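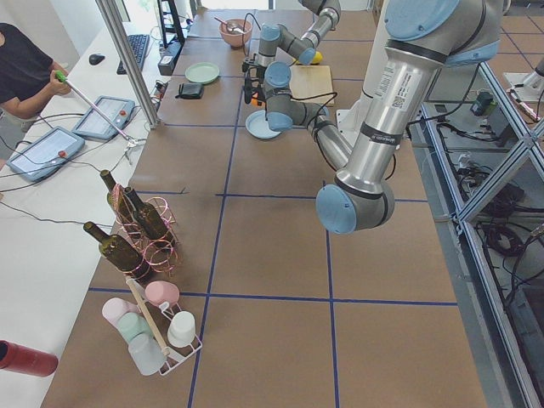

Wine rack with three bottles, and the cup rack with pastel cups.

Table things, November

My name is Renji Takagi and I keep this small gallery for the people in Traltham who like to set a table. I am not a professional, I only buy things slowly and use them for a long time. This page is about the drinks table: the cups, the bowl, the plates and the rack for the wine.

The wine rack is made of wire in a pink copper color, with looped coils. The bottles lie in it tilted, neck up. I bought it at Heiskanen, in the shop behind the station, and I carried it home on the bus without a box.

The cup rack is white wire with a tall wooden handle in the middle. I like this handle very much, because one can take all the cups to the table in one hand. The colors are soft - pink, mint green, white - and they do not need to match exactly with the plates. My neighbor Seija Niskanen thinks there should be a dark one between them. I don't agree with her yet.

The plates are pale green and light blue. Both are good for lemon slices or for a few olives.
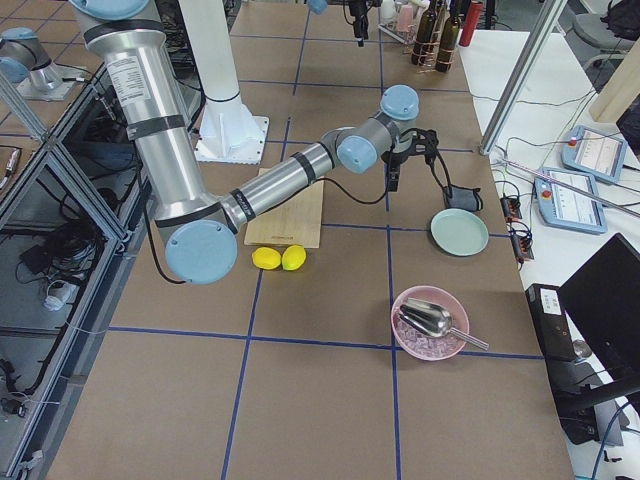

For ice I prefer a bowl over a bucket. A bucket is deep and the hand gets cold, but in a low bowl the scoop is easy to reach. The pink one is my favorite, also for salad in summer. I fill it at the last moment, and 20 minutes later I pour out the water and fill it again.

Lemons I cut only when the guests have arrived. Two are enough for 8 people if the slices are thin. The wooden board I wipe with oil every November, and it has stayed pale.

Next gallery will be the tea things from Bekell.

22 November 2015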